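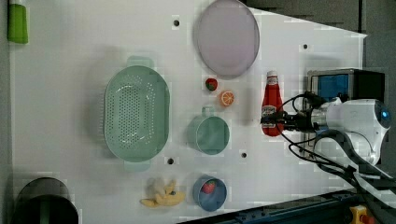

Toy strawberry, orange slice and a green colander on a white tabletop.

The Larlow Story Player: a review

We bought the Larlow Story Player in August, when my younger daughter was four and my son was eight. It is a small speaker that plays children's books read aloud. You press a numbered button on the front and a story starts. There is no screen, and it doesn't need a phone once it has been set up.

Setup took longer than I expected. You have to load the stories from a computer with the cable in the box, and the first transfer ran for most of an evening. The player holds 200 stories. It comes with 29 already on it, mostly folk tales and short animal stories. The rest you buy in bundles or one at a time from the Larlow catalog.

The reading is good. Most of the included stories are read by one person without music, at a pace a four-year-old can follow. A few have sound effects, and those are too loud compared with the voice. I turned the volume down for the thunderstorm in "The Goat at Bakville Bridge" and then had to turn it up again for the next page. You can't set a volume limit for a single story, only for the whole player.

Printed books are sold to go with some of the recordings. We have three. The paper is thick and the type is large enough for a beginning reader. A soft bell tells the child when to turn the page. My son used these more than I thought he would. He is a slow reader and he liked having the words in front of him while somebody else did the work. In two of the books the text matches the recording exactly. In the third, "Shokri and the Long Winter," a whole paragraph on the market page is missing from the audio. I wrote to the company and got a polite answer saying it would be fixed in a later update. It has not been fixed yet.

Finding a particular story is the weak point. There are 8 buttons, and each one holds a list. To get to the end of a list you press the same button again and again. My daughter has learned where her favorites are, but I still haven't. A printed card with the lists on it would help. I made one and taped it to the back.

Battery life is fine. We charge it once a week with daily use at bedtime. The maker rates the battery for 500 charges and says it can be replaced, but I have not tried that. The case has been dropped on a wood floor several times and has one crack near the handle.

The longer chapter books are sold under the Britby label and cost more. We tried one, a mystery set in a lighthouse. The player remembers where you stopped, as long as you don't switch to another list first. If you do, you start the chapter over.

Good for ages three to seven. For older children I would borrow audiobooks from the library and play them on something you already own.

Reviewed 3rd January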